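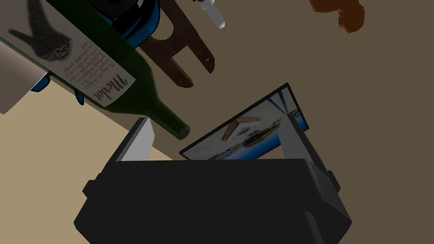 Haushaltstipps, Teil 9: Wände, Löcher, Bilderrahmen, Flecken

Schnell zusammengeschrieben, weil ich in den letzten Wochen umgezogen bin und alles noch frisch ist. Reihenfolge egal.

Bilder aufhängen
Mitte vom Bild auf Augenhöhe, fertig. Die meisten hängen viel zu hoch. Wenn das Sofa drunter steht: 17 cm Luft zwischen Lehne und Rahmen, bei mir passt das. Anstreichen mit weichem Bleistift, ganz dünn, nie mit Kuli. Kuli schlägt durch jede Wandfarbe durch, auch nach dem dritten Anstrich noch.

Zwei Nägel statt einem, dann hängt nichts schief. Bei leichten Rahmen reicht einer, aber dann unten in die Ecken je einen kleinen Klecks Klebeknete. Hält auch wenn die Tür knallt. Klebeknete vorher warm kneten, kalt taugt die nichts.

Abstand von zwei Ösen auf die Wand übertragen: Malerkrepp hinten quer über den Rahmen kleben, beide Ösen durchstechen, Streifen abziehen, an die Wand kleben, Wasserwaage dran, bohren. Krepp ab. Den Trick hab ich von Roya Mazandarani aus dem zweiten Stock, seitdem nie wieder gemessen.

Bohrstaub
Klebezettel unter dem Loch anpappen, unteren Teil hochknicken, Staub fällt rein. Bei Altbau reicht das nicht, da rieselt es richtig. Dann Staubsaugerrohr mit Krepp unter die Stelle. Vorher schauen wo die Leitungen laufen!! Senkrecht über und unter Steckdosen und Schaltern wird nicht gebohrt, waagrecht daneben auch nicht. Im Zweifel Leitungssucher ausleihen.

Alte Dübellöcher
Dübel raus: Schraube ein paar Umdrehungen reindrehen, mit der Zange ziehen. Kommt er nicht, dann ein Stück tiefer klopfen und drüberspachteln. Loch anfeuchten (Pinsel, Wasser), Spachtelmasse rein, leicht überstehen lassen. Trocknen lassen, schleifen, fertig. Ich nehm die Fertigmasse aus der Tube von Perkik, die angerührte ist billiger aber mir wird die immer klumpig. Nach 45 Minuten kann man bei kleinen Löchern schon drüber, bei tiefen lieber über Nacht.

Zahnpasta im Loch ist Quatsch. Schrumpft, wird gelb und der Vermieter siehts sowieso.

Anzeichnen allgemein
Auf dunklem Holz: weiße Kreide oder ein heller Buntstift. Auf Fliesen: Krepp kleben und darauf zeichnen, der Bohrer rutscht dann auch weniger. Auf Glas geht Folienstift, mit Spiritus wieder weg. Auf Rauhfaser nimmt man am besten gar nichts, sondern pikst mit einer Nadel vor.
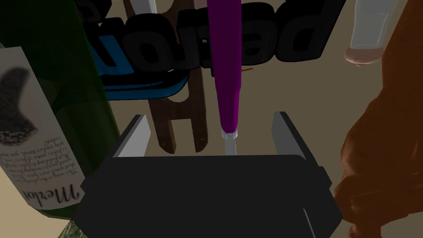 Stifte immer mit der Spitze nach unten lagern, also Filzer und Marker. Bei Gelstiften auch. Eingetrocknete Filzer kurz mit der Spitze in warmes Wasser, Kappe drauf, liegen lassen, am nächsten Tag probieren. Geht bei wasserlöslichen ganz gut. Bei Permanentmarkern nimmt man Spiritus, nur ein paar Tropfen.

Stiftflecken
Filzstift auf Tapete: Finger weg vom Schwamm, das verschmiert nur. Weißes Radiergummi, trocken, von außen nach innen. Auf abwaschbarer Farbe geht Schmutzradierer, aber vorsichtig, der macht glänzende Stellen.
Kuli auf Hemd: Spiritus oder Gallseife, vorher an einer Stelle testen die keiner sieht. Küchenpapier drunter und öfter wechseln.
Wachsmaler: Löschpapier drauf, lauwarmes Bügeleisen, Rest mit Spülmittel.
Permanentmarker auf dem Tisch – mit Whiteboardmarker drübermalen und gleich abwischen. Klappt auf glatten Flächen, auf geöltem Holz lassen!

Rahmen putzen
Glas nie direkt einsprühen, sonst läuft das Zeug unter den Rand und das Papier wellt sich. Immer aufs Tuch. Vergoldete Leisten nur mit trockenem Pinsel. Holzrahmen nebelfeucht und gleich nachwischen. Wer den Rahmen eh offen hat, kann die Rückwand gleich neu mit Papierklebeband zukleben, dann kommen keine Gewittertierchen rein. Im Juli hatte ich die hinter jeder Scheibe.

Kleinkram
Schrauben in Schraubgläser, Deckel von unten ans Regalbrett schrauben. Gläser dranhängen. Alt aber gut.
Schleifpapier: erst grob, dann fein, für den letzten Gang bei Lack nehm ich 1000er, nass.
Quietschende Türen: Tür anheben, Tropfen Öl auf den Bolzen, ein paar mal auf und zu. Kein Speiseöl, das verharzt.
Schubladen aus Holz, die klemmen: Kerzenstummel über die Laufleisten reiben.
Etikettenreste gehen mit Föhn, dann Speiseöl. Kleberest mit dem Öl einreiben, warten, abspülen mit viel Spüli.
Filzgleiter unter die Stühle nageln statt kleben, die geklebten von Kedemard waren nach zwei Wochen alle ab und kleben jetzt irgendwo im Flur.

Möbel rücken auf Parkett
Alte Wolldecke unter die Füße schieben, ziehen nicht schieben. Auf Teppich besser Deckel von Margarinedosen, glatte Seite nach unten. Schränke vorher ausräumen, wirklich, auch die Schubladen – mir ist eine auf den Fuß gefahren.

Nächstes mal dann Kalk, Fugen und der Duschvorhang. Wer was gegen rosa Ränder in der Silikonfuge weis, bitte unten rein.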